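Kodetti rewatch: where do you even start?

Board: Long-running cartoons and anime

tapedeck_lu
Posted 16 October 2019

So my kids found Kodetti on one of the streaming apps and now it's all I hear at breakfast. I watched it when I was little but only whatever was on after school, in whatever order the station felt like. I just looked it up and there are 1,016 episodes of the main series?? I had no idea. I thought it was maybe a couple hundred and then reruns forever.

Where would you start with a seven-year-old and a ten-year-old? The app has them dumped in one giant list and the first few look really rough.

marshbunny
Start at the start! I know everybody says skip ahead but the early ones are so weird and charming. The backgrounds are basically watercolor and half the time the snail doesn't talk. My daughter was hooked by the one with the flooded bakery and that's super early.

grutura_fan_649
Gonna disagree with marshbunny (sorry). The first 2 seasons are slow and the voices are all different. My nephew asked me if it was broken. I'd go straight to the Grutura arc, where they leave the village and get on the train. It's 11 episodes, it has an actual story, and if they don't like that they're not going to like any of it.

marshbunny
Grutura is great but you don't care that they're leaving home if you've never seen them AT home. The whole last episode is the grandmother's kitchen. What does that mean to a kid who has never seen the kitchen?

grutura_fan_649
I'd never seen the kitchen when I watched it and I cried anyway. I was eight. It works.

oldreels
Which dub does the app have? That matters more than the order, if you ask me. The Traltel dub is the one most of us in the States grew up with, and it's the funny one, but they cut a lot. Whole scenes, plus all the songs except the opening. The newer dub is complete but the guy doing Kang sounds like he's reading a phone bill.

tapedeck_lu
It must be the newer one because there are songs all over the place and I didn't remember any songs. And now I know why Kang sounded wrong to me! I thought I was just old.

pennywhistle
Oh come on, new Kang is fine. He's supposed to be gloomy. Traltel turned him into a wisecracking sidekick and he isn't one, go watch the original with subtitles and he barely raises his voice. People like the Traltel version because they were six when they heard it.

oldreels
I was nineteen when I heard it, thanks. I still think it's funnier. I'll give you that the original Kang is quiet, but quiet and flat are two different things. Listen to the lighthouse episode in both and get back to me.

pennywhistle
Okay, I put on the lighthouse one over lunch. The new one is a little flat in the big speech. Everywhere else I'm standing my ground.

marshbunny
Back to the actual question, lol. Lu, do the kids watch together? If so I'd let the ten-year-old pick. There are up to three little stories in each of the early episodes so you can stop after one and it doesn't matter. We did one story before bed for most of a winter.

tapedeck_lu
They do watch together, mostly so they can argue. I tried the flooded bakery last night and then the first Grutura one. Little one liked the bakery, big one wants the train. So you're both right and I'm no better off, thank you very much.

grutura_fan_649
I'll take it. Warn them about episode four, with the dog. The dog is okay! But it takes until episode six to find out.

tapedeck_lu
Oh no. Okay. We'll do four, five and six in one go then.

oldreels
Also skip the February specials unless you like clip shows. Same footage every year with a new snowman stuck in the middle.

marshbunny
The snowman is the best part and I won't hear a word against him.

pennywhistle
Seconded on the snowman. Anybody know if the movies are on there too? I've only ever seen the one with the balloons and I have a free afternoon coming. My desk while I write this is below, so much for tidying up before the afternoon off.

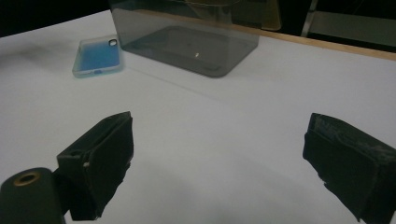 phone case and the gray box, still on the table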